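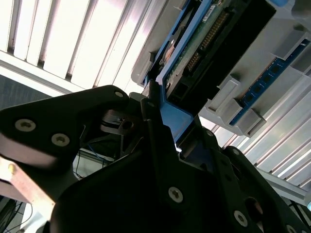

Students at Prerkilstead College had been asking for paid placements for a long time, and the new agreement with Stolavetti finally puts them in writing, the college's business faculty said as the two sides signed a five-year memorandum on training and internships.

Search news Type keyword Go

25 May 2019

Under the agreement, Stolavetti will take 50 students a year at its offices in Sarnow. Placements last 10 weeks and are open to second- and third-year students in accounting, information systems and business analysis. The first group starts in August.

Interns will be paid monthly and will receive course credit if they complete a written report. Each student will have one supervisor at the company and one at the college. Travel between the campus and Sarnow is not covered, although the college said students can apply to its hardship fund.

The memorandum also provides for guest lectures by Stolavetti staff and joint work on final-year projects. Faculty members will be able to spend short periods at the company during the summer break. A reading list for the analysis course will be reviewed by both sides before the fall term.

More than 80 students applied when the college ran a smaller trial with the accounting firm Zawadzka last year. That arrangement stays in place and is separate from the new one. Students may apply to both but can accept only one placement in the same year.

Applications go through the careers office on the ground floor of the main building. Students need a transcript, a one-page letter and the name of one faculty member who is willing to give a reference. Interviews will be held on campus.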